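Two cups and a white table: Vallness sorting afternoons are back

The sorting afternoons at the Skallbridge community rooms are starting up again, and we could not be happier about it. From Monday, August 2, 2021 the side room will be open every week to anyone who wants to learn a simple way of keeping a table, a desk or a kitchen corner in order. The whole thing is free, there is tea, and you don't need to bring anything except a bit of patience.

For those who missed the first run, the idea is very plain. You get a clear white table and two cups, one pale blue and one pink, and you decide what belongs in which. Small things you want to keep go in one, small things that need to leave the house go in the other. Drinks cans have to be dealt with too, and they soon teach you how much room one can takes up!
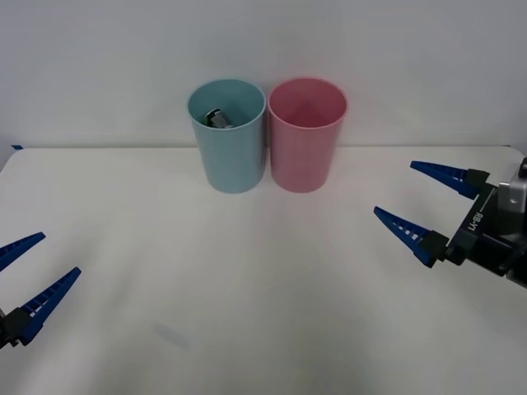 Şükran Bayram, who runs the afternoons, started out with a much grander plan involving drawers, labels and a colour chart that ran to 3 pages. She dropped the lot after the first session. People were spending so long reading the chart that they never got to the sorting, and one couple took it home and came back a week later with a longer one. The cups stayed, and they have been a great success - bright enough to spot straight away, and cheap enough that every household can have a pair.

The cups stand at the back of the table, side by side, and the front is kept for whatever you are working on. It sounds like nothing much, but try it for ten minutes with the contents of your kitchen windowsill and you will see how quickly a pile goes down when you only have two places to put things. Batteries, lids, odd keys, the little bottle of something from the back of the cupboard - they all have to go one way or the other. 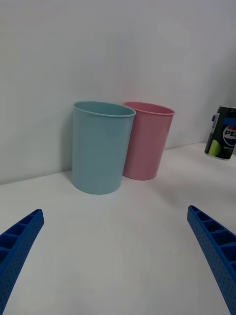
Umut Aksoy is not fully won over and would like a third cup for the things he can't make up his mind about. "I did my whole hall shelf in one go and I was very pleased with it," he told us, "but I had a handful of screws left that I'm sure belong to something." Şükran's answer is that the screws can stay on the table until next week, and if they haven't found a home by then, out they go. The argument is expected to carry on well into September, and we will be there to hear it.

A big thank you goes to Özkan, the hardware shop on Westinmont Road, for giving us 50 cups to hand out. Each household can take 2, one of each colour, while they last. If you already have your own, please leave ours for somebody who is new.

Rinsed cans are welcome as well. They go to the recycling point behind the building at the end of every session, so do bring yours along if you are passing.
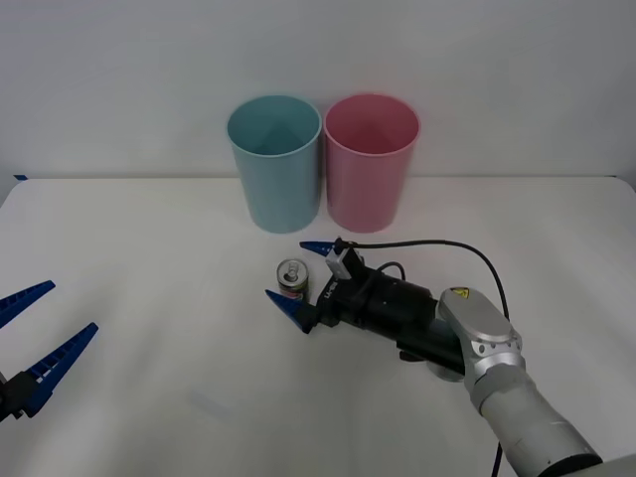
How to join in

Sessions run from 2 until 3 in the side room. Just turn up, or ring the Skallbridge office on extension 3752 if you would like a place kept for you. Children are very welcome with an adult. Please use the side door, as the front one sticks.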